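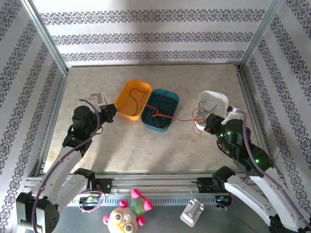 Automatización y robótica › Compras y presupuesto

Presupuesto para una segunda celda de dos brazos: ¿qué partidas se me olvidan?

Publicado en septiembre por taller_norte

Buenas. En el taller tenemos una celda pequeña con dos brazos de sobremesa montados en un perfil de aluminio, y la usamos para clasificar cables por color en cubetas de plástico. El rojo va a la naranja, el negro a la verde azulada y el verde a la blanca. Me han pedido que prepare el presupuesto de una segunda celda igual y tengo que entregarlo el viernes.

Lo que llevo apuntado hasta ahora:

- Dos brazos con pinza. Oferta de Trirnora, plazo de entrega de 63 días.
- Perfil de aluminio, escuadras y tornillería. Pluselis, 211 euros sin portes.
- Placas de control y fuentes de alimentación, todavía sin oferta cerrada.
- Cámaras, una fija y una por muñeca.
- Tablero y cubetas. Las cubetas las compramos en un bazar y no me preocupan.

Mis dudas son tres. La primera, cuánto reservar para recambios, porque en la primera celda no se reservó nada y los dedos de las pinzas los hemos ido pagando con dinero de otras cosas. La segunda, si merece la pena pedir los brazos ya montados o en kit. La tercera, si el cable se presupuesta como consumible o va dentro del equipo. Hablo del cable que se clasifica, que con el uso se dobla y acaba hecho una maraña, y también del que llevan los brazos.
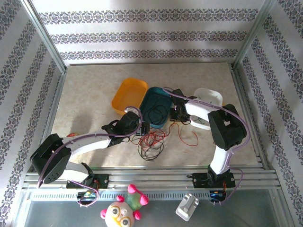 El espacio no es problema, tenemos una mesa libre y enchufes. Tampoco necesito ordenador nuevo, al menos de momento. La persona que aprueba el gasto quiere una cifra única y no le gusta que se la cambien después, así que prefiero pasarme un poco.

Gracias de antemano.

3 respuestas

Respuesta de mesa_y_perfil

Monté dos celdas parecidas el año pasado y te cuento cómo quedó el reparto.

Recambios: pon una línea propia y que se vea. Nosotros calculamos un 15 por ciento del precio de los brazos y se nos fue casi entero en servos y dedos. Lo primero que se gasta es la almohadilla de goma de los dedos, después los cables de las muñecas. Si tenéis impresora 3D podéis hacer los dedos en casa, pero apunta el material y las horas, que luego salen en algún sitio. Un servo de repuesto por cada modelo distinto que lleve el brazo, comprado con el pedido inicial. Pedirlo suelto más adelante nos costó 54 euros y tres semanas de espera.

Kit o montado: depende de quién vaya a montarlo. El kit nos salió más barato, pero calibrar dos brazos para que trabajen juntos sobre la misma mesa lleva tiempo y ese tiempo no estaba en el presupuesto. Si ya montasteis los de la primera celda, kit. Si os los dieron montados, yo pagaría la diferencia.

Cable: lo separamos en dos. El que mueve datos y corriente hasta los brazos va con el equipo, y pide metros de más para poder hacer bucles holgados en codo y muñeca. El que se clasifica va a consumibles, con una cantidad anual. No compres un solo grosor, porque el fino negro se comporta de forma muy distinta al rojo y conviene tener de todo desde el primer día.

Te faltan además estas partidas:

- Portes. Con perfil largo suben bastante — a nosotros nos cobraron 107 euros.
- Iluminación. Si entra sol por un lado, las cámaras ven una cosa por la mañana y otra por la tarde. Una tira de luz y un panel que tape.
- Paredes del recinto. Son baratas, pero hay que comprarlas, cortarlas y forrarlas.
- Parada de emergencia. Una por celda, aunque los brazos sean pequeños.
- Bridas, canaleta y una caja para las placas, si no las queréis al aire en el frontal.
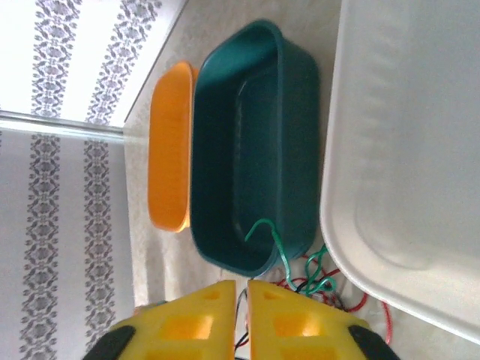
Última modificación de esta respuesta: viernes, 18:40

Añado una cosa sobre las cubetas, que no son tan indiferentes como parece. Compra varios juegos iguales a la vez. Si se rompe una y la sustituyes por otra más honda o con el borde más grueso, la pinza entra de otra manera y toca repetir trabajo. Lo mismo con los colores. Nosotros guardamos un juego completo sin estrenar en el armario.

Y pregunta a Trirnora si los 63 días son naturales o laborables. En nuestra oferta no lo ponía.

Respuesta de bedetum_usuario

Mira las pinzas de Zulu, van bien.

Respuesta de compras_pl2

De lo de kit o montado no opino, no lo sé. Para la cifra única: mete una línea de contingencia de hasta el 10 por ciento y llámala así, contingencia, separada de los recambios. Si la escondes dentro de los brazos, el año que viene alguien comparará precios y te preguntará por qué pagaste más. Pide también que la oferta de Pluselis indique hasta cuándo es válida. El aluminio lo revisan a menudo y si la aprobación tarda te quedas con un precio caducado.

Comentario de taller_norte: Muchas gracias. Los brazos de la primera los montamos nosotros, así que iré a kit. No había puesto ni portes ni luz. Preguntaré lo de los días.

Preguntas relacionadas

- ¿Alquilar o comprar un brazo para un proyecto de seis meses?
- Vida útil de servos en brazos pequeños de sobremesa
- Perfil ranurado: ¿cortado a medida o en barra entera?
- Cómo justificar recambios en un presupuesto cerrado
- Bedetum: ¿alguien ha tramitado una devolución?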